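Forty years of other people's hems: Margarida Figueiredo on mending, charging properly and why she won't do zips after October

I get to Carrilho late because of the bus and Margarida Figueiredo has already started without me. She's unpicking a coat lining with a razor blade, the radio is on, and she nods at a stool with a cushion on it. "Talk while I do this. I've three of these by five o'clock."

Carrilho is the alterations shop on the steep end of the high street in Bultesville. One window, two machines, a curtain for trying things on. She took it over from Aníbal Simões, who taught her, and who still comes in on Fridays to tell her the pressing is wrong. She has been there 40 years. Didn't mean to be.

"I came for the summer. I wanted to do hair."

What changed her mind? She thinks about it – a long time, actualy, the whole lining comes out while she does. "A man brought in his father's suit. He was half the size. I took in everything, shoulders too, and shoulders are a pig. He put it on and stood there. Didn't say thank you or anything. Came back with four more."

Most of the work now is smaller than that. Hems, always hems. Jeans gone at the thigh. School skirts in the last week of the holidays, and the mothers all cross. She likes knitwear best and gets least of it, people bin a jumper when the moths have been at it and it could have been sorted in an evening.

T-shirts are the surprise. She never used to see them. Who would pay to mend a T-shirt? Now there's a pile most weeks, collars gone wavy, side seams twisting round to the front after a few washes. "That's how they're cut. They lay the cloth crooked to get more out of it. You can't fix it, you can only make it less annoying." She'll do a shoulder seam or a hole under the arm. She won't do a print that has cracked, so don't ask.

And a lot of it, she says, is how people treat them at home. Hung up wet by the shoulders. Left in a heap for days. She was taught to fold by Simões, sleeves in first, smooth it with the flat of the hand, never tug at the neck. 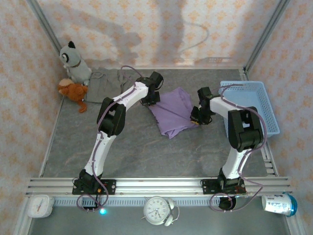
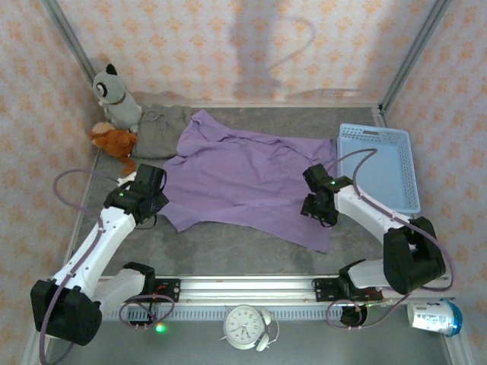

Lavender cloth between the two arms in both pictures; the lower one shows it as a crumpled T-shirt.

Prices are on a card by the till, and this is where she gets going. For years she charged what Simões had charged. Then her neice, Asabe Amadi, did the books one weekend and worked out that a lined trouser hem was costing her money. "She said, you're paying them to bring it in. I didn't sleep." The card went up the next morning. She lost 6 customers and can name them all, and does, and I've agreed not to print it.

Does she feel bad about it? "No. A bit. Hélder Henriques was one and he'd been coming since his wedding. He's back now. The place he went to glued it."

Glue is a sore subject. So is iron-on tape. So are zips, which she stops taking after October, when the winter coats come in and every one of them wants a new one. "A coat zip is two hours and a bad back. People think it's a tenner. I send them to Natanael at the shoe repair, he's got the machine for it." That's Natanael Fontes, next to the bakery, and he does bags as well.

Her own machine is a Farnitz, older than she is, black, heavy as a stove. The other one does buttonholes and she doesn't have much good to say about it. Thread she buys by the box from Zondum. She buys far too much grey. "Grey goes with everything if you get the right grey. I've got drawers of it."

I ask if anyone will take over when she stops. She's had learners. One was very good and went off to do costumes for a theatre, which she's proud of and still annoyed by. Another couldn't sit still. There's a girl on Saturdays at the moment who is slow, and slow is fine, she says. Slow you can work with.

Someone comes in with a pair of curtains in a bin bag. Margarida looks in the bag, looks at me, and puts the razor blade down. "Are they lined?"

They're lined. I give up the stool.

Carrilho is open Tuesday to Saturday, shut for lunch. Cash or card. Take your ticket with you when you collect, she does mean it.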